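The Conden

Four in the morning and the bag still wasn't packed. Afonso Fonseca sat on the hall floor with two camera bodies, five lenses, a flash he hadn't fired since Macedo, and one ferry ticket that said 30 kilos max.

Boots went in. Boots came out. The long lens went in.

"You're taking the Conden," his sister said from the stairs. Not a question.

"It's old."

"It works."

It did work. Their father's. Fixed lens, dent on the top plate, meter dead for years. Afonso had offered it to a dealer in the spring. The man said 504, and he'd walked out insulted, then sat in the car wondering if he was insulted for the camera or for his dad. Didn't sell it anyway. Bought the Uraretti the same week, 899 plus strap, the one all the reviewers went crazy for. Fast. Silent. Took it out twice.

Taxi at the door. Horn.

He grabbed the Uraretti and the long lens. Then the Conden, shoved in a sock. Left the rest on the floor, cables everywhere, his sister could yell about it later.

Monditz in November. Rain sideways off the harbor. He was supposed to get the last night boats for a magazine that paid late, if it paid. He shot 1000 frames before lunch, checked them under the awning of a closed bakery, and they were fine. Sharp, all of them. He could of been anyone.

Then the battery went. Spare was on the hall floor, naturally, next to the charger.

So. The sock.

He had one roll. Guessed the light the way his father used to, holding a hand out, squinting at his own palm. A woman was coiling rope on the slip. She looked up at the clack of the shutter.

"That thing's loud," she said.

"Sorry."

"No, my uncle had one. Do it again."

She stood straighter this time. Wiped her face with her sleeve. Behind her the boats were turning on their lamps, one and then the next, and he forgot teh rain and his wet feet and the magazine. Wound on. Shot. Wound on.

The counter stopped at the end of the roll and he kept his eye to the finder anyway. 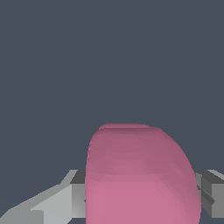 "You get it?" she called.

He had no idea. He'd have to wait for the lab, a week maybe, and the editor wanted files by midnight.

"Ask me in a week," he said, and went down the slip to get her address.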